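Lakberg Makers Forum > Robotics and Automation > School and club projects

Sorting task with gears and pushbuttons: one arm or two?

Posted by mostbridge_coach

Hello all, and thank you in advance for reading, because I know I tend to go on a bit. I help with the after-school robotics club at Mostbridge, and this spring we signed up for the sorting challenge in the Bickerstaff student competition. The kids have to move small parts (black gears and panel pushbuttons in different colors) between a metal tray and a blue plastic tray, and each run is limited to 600 seconds.

We have the use of two arms with two-finger grippers, which is a wonderful thing for a club our size! The trouble is the gears. They lie flat on the table, and the students can't agree on how the fingers ought to come at them. Half the club wants to grab across the outside edge, and the other half wants to go for the hub. The buttons are a headache of a different kind, as they end up lying any which way in the tray.

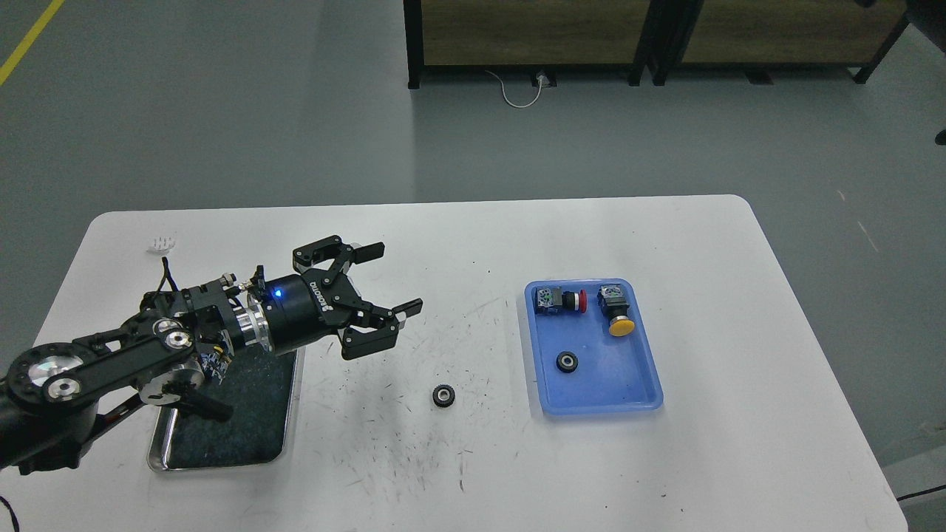
Gripper open over the left side of the table, one gear out on the white top and another in the blue tray with the red and yellow buttons.

So my real question is this: should we let each arm look after its own tray, or should one arm do all the picking while the other stays out of the way? We only have 7 practice sessions left, and I'd hate for them to spend every one of them arguing (cheerfully, but still). Any advice on the gears would be very welcome too.

gearhead_aunt

What a nice project, and I do remember those arguments! Our team went through the same thing the year we entered, and I'll tell you what worked for us, though your rules may be a little different.

Start with one tray per arm. It sounds like more work, but each student group gets its own program to look after and they can test by turns. Then mark out a strip down the middle of the table as shared space, and write a simple rule that only one arm may enter it at a time. We used a plain yes/no flag in the code. The first arm sets it on the way in and clears it on the way out — and please have the students check that it gets cleared when a pick fails, or the second arm will sit there waiting until the clock runs out. Ask me how I know.

For gears lying flat, go across the outside edge, straight down, with the fingers as low as you dare. Have them set the table height fresh at the start of every session. We skipped that step for weeks and blamed the gripper.

The pushbuttons want more patience. Ours were much happier being held by the square body than by the round cap. If one is lying on its side, turn the wrist to line up with the long direction of the switch before you come down, and close slowly.

fumanum_fan

two arms. gears by the edge. slow down the last inch

mostbridge_coach

Thank you both so much! I read these out loud at the start of practice and there was some cheering from the outside-edge side of the room. We've gone with a tray for each arm, and the group on the blue tray has been working on coming straight down over the small yellow part, which is their favorite target at the moment. The other group keeps its arm up over the far corner while it waits for the flag.

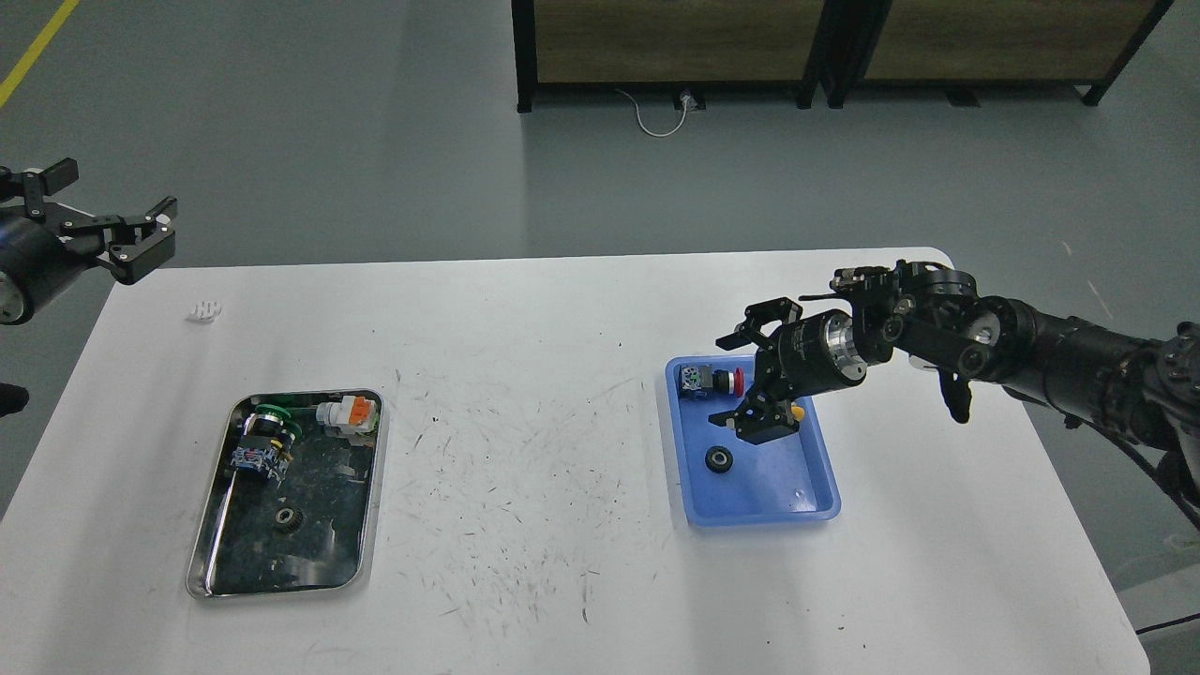
More replies (2)

old_relay_box

Good advice above, and I'd only add something about the trays. Shiny metal can be a real nuisance if you are finding the parts with a camera, as you get reflections that look like edges. Try a dark mat in the bottom, or move your lights off to one side. If you do use a mat, remember that it raises the parts a little, so the pick height needs to change for that tray only.

I'd also have the students keep a log of every missed pick, with the part and which way it was lying. Ours ran to 324 lines by the end of the season, and most of the misses were the same two mistakes over and over. A shared spreadsheet is plenty.

mostbridge_coach

Oh, that's helpful, thank you. The log is going up on the shared drive tonight, and I've asked the metal tray group to try it both with and without a mat and write down what they get. I'll come back and post their numbers once they've had a fair go at it. If anybody has a version of the flag code that handles a failed pick nicely, I would love to see it, as ours is still a bit of a tangle.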